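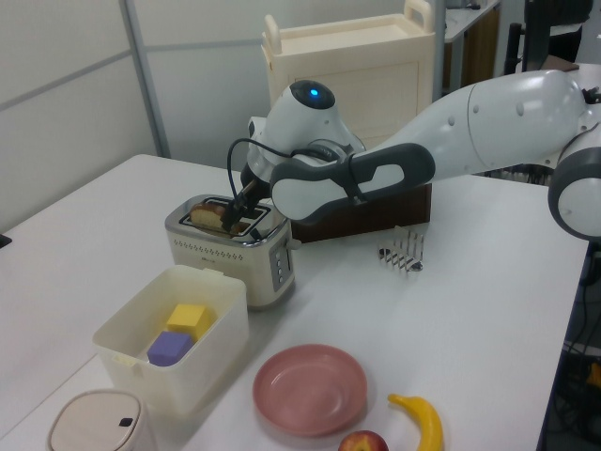

*Judite Patrício, Bilura Schools Physics Contest, Sendden. 17 December 2022*

**Figure 1.** Robotic arm with its gripper fingers lowered into a two-slot toaster.

## 4. Marking and moderation of the written round

### 4.1 Scripts and markers

The written round was sat in September at 46 schools in the Bilura district. It produced 3,311 scripts, all of which are included in the analysis unless a page was missing from the scan. Each paper had six questions: two on mechanics, one on heat, one on circuits, one on optics and one on the motion of the planets. The astronomy question was compulsory for the first time. In earlier years it had been offered as an alternative to optics, and so few pupils chose it that its marks could not be compared with the rest.

Markers came from two groups. The first were physics teachers at the participating schools, who were not given scripts from their own school. The second were doctoral students at the university in Sendden, most of whom had run laboratory classes but had not marked school work before. We refer to these as the teacher group and the student group. Both received the same mark scheme and the same half-day briefing, and both entered marks through Jakero, the contest's online marking system.

Scripts were scanned at the schools and divided by question, so that a marker saw all answers to one question and none of the others. This arrangement had been used for two previous rounds. It prevents a strong first page from raising the marks on later pages, but it also means that no marker can notice when a pupil has put the answer to question 4 in the space for question 5. A "misplaced work" button was provided for this purpose. Its use varied so widely between markers that we do not treat it as a reliable measure of anything.

### 4.2 The mark scheme

The scheme separated marks for method from marks for the final value. Method marks were given for a stated principle, a correct substitution or a labelled diagram from which the principle could be read. A wrong value carried forward from an earlier part was not penalised a second time. Units were worth one mark per question, given only if they were correct in the final line.

Three points caused difficulty at the briefing:

- whether a diagram without labels could earn the first method mark;
- whether a correct value with no working should receive full marks;
- how to treat the use of 10 in place of 9.8 for the acceleration due to gravity.

On the first, the ruling was that arrows had to be named but angles did not. On the second, full marks were given except where the question said "show that". On the third, both values were accepted. The third ruling was circulated by message on the evening after the briefing, and some markers had by then begun work. We return to this in 4.4.

### 4.3 Double marking

A sample of 500 scripts was marked twice, once by each group. The sample was drawn at random within schools, with every school represented. Neither marker knew that a script was in the sample, and neither could see the other's marks. Where the two totals for a question differed by more than two marks, the answer went to a senior marker, whose mark was final. Differences of one or two marks were resolved by taking the teacher's mark. This rule was inherited from the paper-based contest and we did not change it, though the results below give no strong ground for preferring one group over the other.

Agreement was assessed question by question, using the signed difference (student mark minus teacher mark) and the absolute difference. The signed difference shows whether one group was more generous. The absolute difference shows how far apart the two markers were, regardless of direction. A single correlation figure for the whole paper would have been easier to report, but it is high whenever pupils differ greatly in ability and says little about the markers themselves.

### 4.4 Results by question

The two mechanics questions gave the closest agreement. Nearly all differences on question 1 were of a single mark, and most of these concerned the unit. Question 2 contained the projectile problem to which the third ruling applied. Scripts marked before the message was sent show a small excess of lost marks where the pupil had used 10. These were found by searching the marks by time of entry, and the affected answers were marked again before results were released. The figures used here are the corrected ones.

On the heat question, the student group was slightly more severe. The question asked for the final temperature of a mixture and then for one reason why a measured value might be lower. Teachers accepted "heat is lost to the room" in almost any wording. Students tended to require that the container be mentioned as well. The scheme supported the teachers' reading, but its wording ("loss to surroundings, e.g. container") left room for doubt and has been revised.

The circuits question showed no consistent difference in either direction. The absolute differences were nonetheless larger than for mechanics. The cause appears to be the second part, in which pupils redrew a circuit before calculating. Some redrawn circuits were equivalent to the expected one but looked quite unlike it, and a marker working quickly could take them as wrong. Both groups made this mistake. Senior markers reported that it was the most frequent reason for a referral on this question.

In optics the student group gave higher marks. Ray diagrams drawn freehand were accepted by most students and refused by many teachers, who expected a ruler. The scheme did not mention rulers. Since the question paper listed a ruler among the items to be brought to the examination, the teachers' expectation was reasonable, but it could not be enforced after the event, and all freehand diagrams showing the correct rays were credited.

The astronomy question was the least consistent. It asked pupils to compare the orbital periods of two planets and to explain, in two or three sentences, why the outer planet seems at times to move backwards against the stars. The numerical part behaved much like mechanics. The written part did not. Markers differed on whether "the Earth overtakes it" was a full explanation or only the start of one. The scheme gave two marks for "relative motion of Earth and planet, clearly explained" and offered no sample answers. It is also the question with the greatest number of blank responses, which makes overall agreement look better than it is: two markers will always agree on an empty space. Blank answers were therefore removed before the comparison.

### 4.5 Effect on the final ranking

The purpose of the written round is to select pupils for the practical round, held at the Jakab laboratories. Differences between markers matter most near the cut-off. For the double-marked sample we recalculated each total using the teacher marks alone, then using the student marks alone, and compared the two lists of selected pupils.

Most pupils appeared on both lists. Those who appeared on only one were close to the cut-off under either set of marks, and the astronomy question accounted for the change in the majority of cases. Leaving the written part of that question out of the total would have made the two lists more alike – though at the cost of removing the only item on the paper that required continuous prose. We did not consider this a good exchange. The alternative adopted for the next round is to send every written astronomy answer near the cut-off to a second marker, whether or not it falls in the random sample.

The comparison has one clear limit. Marks from the sample reflect pairs of individual markers, and the number of pairs for some questions was small. A severe teacher matched by chance with a generous student can produce a gap that has nothing to do with the group either belongs to. Marker identity was recorded in Jakero, and an analysis at the level of the individual marker is given in Section 5.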